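# Trokular Long-Haul Moving Crate

**Price:** $82 each, lid included
**Rated load:** 50 pounds
**Sold by:** Vastora, from the Utstead warehouse
**Item no.:** 1252

The maker calls this "the last moving box you will ever buy." We sell it, and we would not go that far. It's a stiff plastic crate with a lid that latches at both ends. If you're moving across the country, or shipping part of a household by sea, it may be worth the money. If you're moving across town, get used cartons from a liquor store and keep your $82.

## What the maker claims, and what we think

**"Holds 50 pounds with ease."** It holds 50 pounds. Whether you can carry that down two flights of stairs is another matter, and the handles are narrow. We pack ours to a bit over half the rating and put the books in small cartons.

**"Weather sealed."** There's a rubber strip in the lid. It keeps out rain on a driveway. We left one under a garden hose and found a spoonful of water in the corner, so don't trust it with photo albums or passports – those should travel with you anyway.

**"Stacks to any height."** No. Four high on a flat floor felt fine to us. Five leaned.

**"Pays for itself in one move."** We tried to make the numbers work and couldn't. It might after three or four moves, if you have somewhere to keep the empties in between. They don't nest unless the lids are off, and the lids then need a shelf of their own.

## One long trip

We sent a set of these 2935 miles by truck in a shared load. All the latches held. One lid came back with a crack near the hinge, and Vastora replaced it without much argument, though it took until February of the next year. A single trip doesn't prove a lot, and we'd like to hear from people who have done more.

## Before you order

- Ask your mover if they accept customer-owned crates. Many price by the carton and will charge extra for odd sizes.
- Check the coverage. Goods you pack yourself are often covered for less, whatever you pack them in.
- The Tully lid straps are sold separately. They're decent straps, but any strap of the right length will do.
- The color labels in the package peel off in the heat. Use a marker and tape.

## Returns

Unused crates can go back within the period printed on your receipt. You pay the freight, and on something this bulky that can eat most of the refund. Buy two and try them before you buy a dozen.

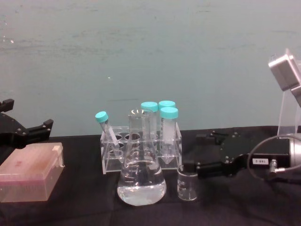 *Posted by* **Vikas Rathore** | 2023-01-14 | *Moving & Storage*

Lids are also sold alone under the same item number with an L at the end. Stock at Utstead changes often, so call before driving out.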